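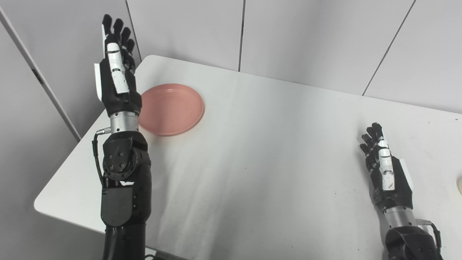

Wumska is a plain-text collection of home recipes, gathered for people who work on search, unit conversion and recipe scaling. Each entry has a title, a yield, an ingredient list and numbered steps. The yield field caused most of our trouble, as contributors often gave a dish size where a serving count was wanted. An empty round plate with a raised rim, like the salmon-pink one on the white table, could be entered as "1 plate" by one cook and "serves 2" by the next. We kept both forms and added a normalized value in a separate column.

Contents

The current release has 4000 recipes in 56 files, one file per contributor group. Files are UTF-8, tab-separated, with one header row.

Fields

id: stable across releases
title: as written by the contributor
yield_raw: as written
yield_norm: servings as a whole number, blank if unknown
ingredients: separated by semicolons
steps: separated by a vertical bar
source: Nimivitz, Brandão or Gasta

Cleaning

Sachiko Kinoshita merged the Nimivitz and Brandão sets and removed exact duplicates. Near duplicates were left in. Chiharu Mizuno checked the normalized yields by hand. Spelling was not corrected, so expect "tblsp" and "tbs" in the same file.

Known problems

Oven temperatures in the Gasta files have no unit. In 5 of those files the steps run together without a separator. Cup sizes differ by source and were not converted.

Changes

May: blank titles filled in from the contributor forms, yield_norm added.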